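The Belt That Fits Everyone, Supposedly

Every December somebody declares the one-size wardrobe the future of clothing. This year it was Vulik, a label that charges $140 for trousers with a hidden stretch panel and says they will suit "any body, any day." I have my doubts.

Kulsoom Zaidi has altered clothes in Grorby for 17 years, and she has them too. "Stretch forgives a bad cut for a season," she told me. "Then people bring it to me and want the cut fixed." She charges more for that than for a plain hem, and she has plenty of work.
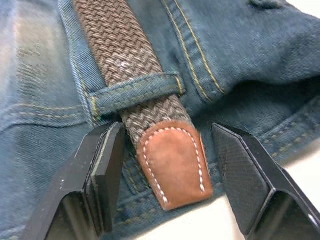 A braided elastic belt with a leather tip, threaded through a denim loop.

Vulik points to a survey of 1,325 shoppers, most of whom called the trousers comfortable. Fine. They were asked in June, two weeks after buying. Severin Lanz, who ran the survey for the company, conceded that nobody was contacted again.

Asif Mughal, a pattern cutter, was blunter. Fewer sizes mean fewer patterns and less unsold stock – a saving for the maker, he said, and he couldn't see where the customer got any of it back.

I wore a pair for a month. The waist was comfortable. The knees bagged by the second week, and the seat went soon after. Zaidi looked them over and quoted me $17 to take in the legs. She wouldn't touch the panel.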